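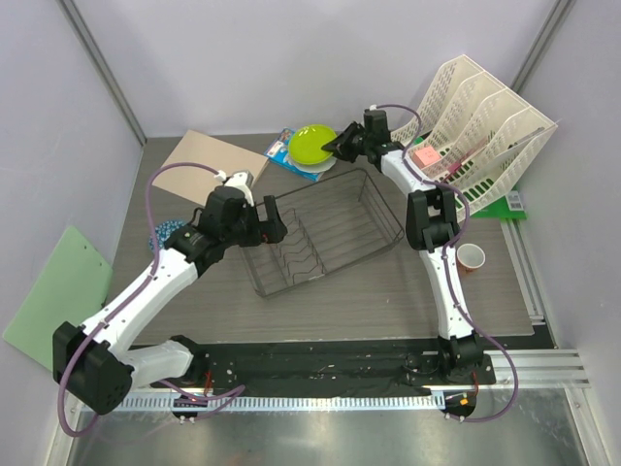

FLULTCOMBE, Fri 31 May

Print this page | E-mail to a friend

Why Do Plates Have to Stand Up?
By Ka-ming Kwok

There comes a day in every young person's life when a grown-up hands them a wet plate and says, "Put that in the rack." You put it in the rack. You lay it down flat across the top, nice and comfy, like a plate going to bed. And the grown-up sighs and says, "Not like that."

Grown-ups rarely go on to explain. They are tired. So let's do it for them.

A dish rack looks like the most boring object in the kitchen. It has no plug and no screen, and it never plays a song when it's finished. But it does a whole job by itself, all night, while you are asleep, and it has been doing that job for longer than your grandparents have been complaining about it.

What a rack is made of

Mostly, holes. Look at the dark wire one at the top of the page, the one with no dishes in it. There are thin wires around the sides to make a basket, and a row of wavy wires across one half. The rest is air. If you were paying for dish racks by the pound, you would feel a little cheated.

The wavy wires are the clever bit. Each dip between two waves is a parking space for a plate. Slide the edge of a plate in and the wires hold it on both sides, so it can't roll away or flop over onto its neighbor. The half without any wavy wires is for everything that isn't shaped like a plate: bowls, mugs, the lid of something whose bottom went missing in March.

Two plates, one problem

There are two plates in that same picture, one yellow-green and one white, and they're stacked flat, with the yellow-green one on top. A stack is a fine way to store plates. It takes up hardly any room, and you can carry it to the table in one trip if you are careful, or in several hundred pieces if you aren't.

A stack is a terrible way to dry them.

Imagine you wash two plates and stack them while they're dripping. The top one has a puddle in the middle, because a plate is really a very shallow bowl. It was designed to stop gravy from escaping, and it will do exactly the same thing to dishwater. The bottom plate is worse off. Its water is trapped in a flat, dark little gap with a plate for a roof. Come back in the morning and it may still be there. It may also smell faintly of pond.

Where does the water go?

Now stand the plate up. Two things begin to happen, and they happen at different speeds.

The first is quick, and it's called draining. Gravity pulls everything toward the ground, including you when you trip over the dog. On a flat plate, the water is already as low as it can get, so it sits there. On a plate that's standing up, there is suddenly a hill. Down the water goes, over the rim, through the gaps in the rack and away. Listen and you can hear it: fast drips at first, then slow ones, then one last drip that waits until you've stopped listening.

But draining doesn't get all of it. Run a finger across a plate that has finished dripping and your finger will come away damp. Water is a bit clingy. The tiny particles in it, called molecules, like to hang on to each other, and they like to hang on to the plate too. A big drop is heavy enough for gravity to win the argument. A tiny drop can hold on to the side of a plate for ages, like a cat that doesn't want to go to the vet.

That's where the second thing takes over. It's slow and it's called evaporation. The molecules in a drop of water are always jiggling. Every so often, one at the surface jiggles hard enough to break loose and float off into the air. Then another goes, and another. You can't see them leave. They don't say goodbye. After enough of them have gone, the drop isn't there anymore, and the plate is dry.

So in the end, some of the dishwater goes down the drain and some of it ends up in the air of the kitchen, where you breathe it in. (Only the water part. The bits of spaghetti stay behind.)

Why air needs elbow room

Air can only hold so much water before it gets full. If the same bit of air sits next to a wet plate all night, it fills up and evaporation slows to a crawl. If that air can wander off and let some fresh air have a turn, things go much faster. That's why the plates in a rack have gaps between them, why washing on a clothesline dries well on a breezy day, and why your swimsuit, which has been rolled up in a towel in the bottom of your bag for a week, is something we should all agree never to speak of again.

It's also why cramming two plates into one slot is cheating. Yes, they fit. Yes, it saves you doing the second load. The two plates will lean together like old friends and keep each other wet until breakfast.

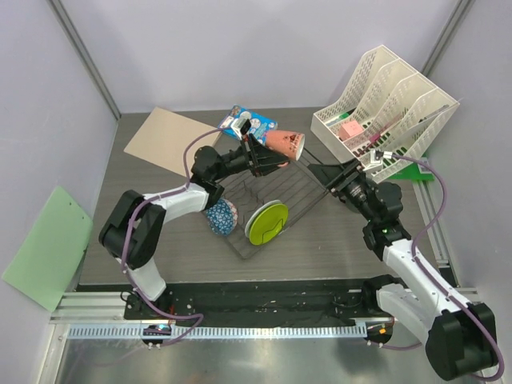 Page 7

The rack gets a customer

Here a lime-green plate with a darker green rim is standing up on its edge in a dark gray rack, which is just how the grown-ups like it. Notice that both faces of the plate are out in the open. Front and back can dry at the same time. A plate lying on a counter only gets to use one side.

The blue-and-white ball beside it is a less usual thing to find among the dishes, but let's think about it anyway, since it's there. Does a ball need to stand up to drain? No! A ball has no puddle spot. Whichever way you turn it, it's a hill on top, and the water runs down the sides. If plates were ball-shaped we wouldn't need dish racks at all. On the other hand, think about dinner. Think about peas.

Cups are the sneaky ones

Then there's the pink paper cup, turned on its side. A cup is the opposite of a ball. It is practically all puddle spot, and holding on to liquid is the only thing it was ever asked to do.

Which way should a cup go, if you want to dry one? Let's try them all.

Right way up: hopeless. You have made a small pond with a wall.

On its side: better. Plenty of air can get in through the open end. A little water may stay in the low part along the bottom wall, though, and a round cup on its side is always hoping to roll off somewhere.

Upside down: the water falls straight out. Hooray! But put an upside-down cup on a flat counter and the rim makes a seal, with damp air shut up inside like a grumpy genie. Put it upside down on a rack and there are gaps underneath, so the air can come and go. This is the winner.

Please don't use a paper cup for your testing, or not for long. Paper soaks up water, and a paper cup that's been washed a few times will start to lose interest in being a cup.

Other things that like standing up

Once you start noticing slots, you'll see them all over the place. The cream-colored file organizer in the second picture has four compartments, set at an angle, with mesh-patterned sides. It's the same idea as the rack with a different guest list. Files in a pile are a nuisance, because the one you want is always at the bottom. Files standing in slots can be pulled out one by one, and so can plates. That organizer has a thin pink pen in it and a small pink box as well, because any container left out on a table will fill up with pens. Scientists have not explained this.

Record stores do it, libraries do it, and the toast rack does it too. (Toast is hot and gives off steam. Stack it flat and it goes floppy. Stand it up and it stays crunchy, and gets cold immediately. Life is full of these choices.)

Try it yourself

You'll need two plates of the same kind, a rack, a clock and a grown-up who doesn't mind you getting water on things. Use plates that bounce if you have them.

Dip both plates in the sink and lift them out together.

Lay one flat on the counter. Stand the other in the rack.

Come back after 5 minutes and look for puddles. Touch each plate with a dry paper towel. How big is the wet patch on the towel?

Keep coming back until one is dry. Write down the time, and then keep waiting for the other one. Bring a book.

If you want to be fancy about it, do the whole thing again with a fan blowing across the counter, or on a rainy day with the windows shut. When the air outside is already full of water, even a plate that's standing up will take its time.

A reader at Irkcombe tried this with a plastic plate and a china plate, and asked why the plastic one stayed beaded with drops for so long after a hot wash. Good question. China is thicker and heavier, so it soaks up more warmth from the hot water and stays warm longer, and warm water evaporates faster. Plastic cools off quickly. Water also tends to bunch up into fat little beads on plastic when it would spread out thin on china, and a thin layer dries sooner than a fat bead.

What about the dish towel?

You can, of course, skip all this and dry the plate with a towel. It takes a few seconds. The trouble is that the towel then has the water, and it has to get rid of it by evaporation, hanging on its hook. And if the towel was also used to wipe up the milk, you've now given your clean plate some of that.

So the next time you're told to dry the dishes, you may say, "I'm letting them evaporate." See how that goes over at your house. It went over badly at mine.

Next time: why the lid never fits the box.

Shared 712 times | 5 comments | Read 2,873 times

Print | E-mail

Contact the Trasolbridge Young Readers' Page | © Trasolbridge | Back to top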